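Robot teaching by demonstration

Robot teaching by demonstration is a group of methods in which a person shows a robot how to do a task instead of writing out each motion as code. The person either moves the arm directly or drives it from a distance, and the robot's joint positions are recorded along with video. The recording can be played back as it is, or used with many others to train a control program.

Methods

In hand guiding, also called kinesthetic teaching, the operator holds the arm and pushes it through the task. The motors are set to offer little resistance. The method needs no extra hardware, but the operator's hands often block the cameras, and moving two arms at once is hard for one person.

In remote control, or teleoperation, the operator works a separate device. This may be a game controller, a tracked handset or a smaller copy of the arm, known as a leader. The working arm, the follower, repeats the motion. Leader arms are common for two-handed work.

Assembly tasks

Gear assembly is widely used as a teaching task. It calls for a firm grip, a good approach angle and close alignment between a hole and a shaft. In the Kuneo gear task, the base is a length of slotted aluminum rail with clear plastic parts on top, and the operator brings a blue plastic gear to it.
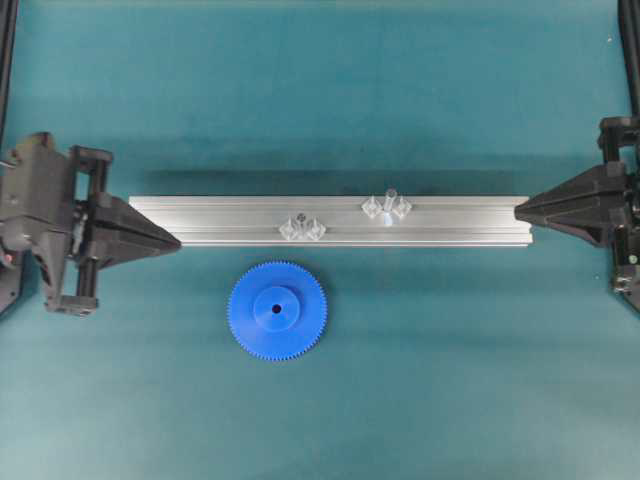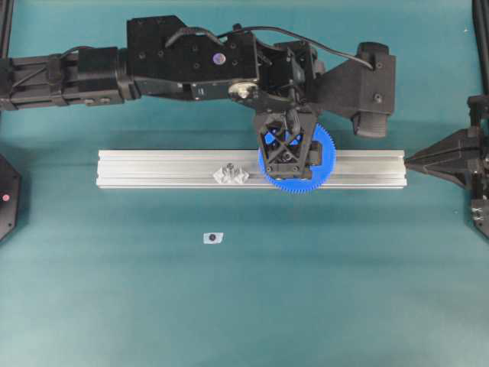 Rail and gear, from two head camera views and one wrist camera view.

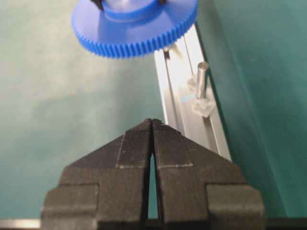 A full recording of the Kuneo task is limited to 60 seconds. The Nodimley collection holds 436 recordings of it, of which 400 are used for training. The others are kept back for testing - they were made with the gear in starting positions that do not appear in the training set.

Recording quality

Demonstrations by different operators can vary a great deal. One person may pause before lowering a part, while another moves straight down and corrects on contact. Long pauses are a known problem in training, as the program may learn to stop and stay stopped. The Ververidis guidelines ask operators to practice a task 12 times before any recording is saved.

Failed attempts are handled in different ways. Some groups delete them. Others keep a recording when the operator drops a part and picks it up again, so that the program has examples of recovery.

Limits

A robot that plays back one recording will usually fail if a part has been moved. Trained programs cope better with small changes, but still depend on the range of positions shown to them. Force is also hard to teach by remote control - many leader arms give the operator no sense of touch, and a tight fit has to be judged by eye. The Grilthorpe leader arm adds small motors that push back against the hand when the follower meets resistance.

See also: Teleoperation; Imitation learning; Peg-in-hole task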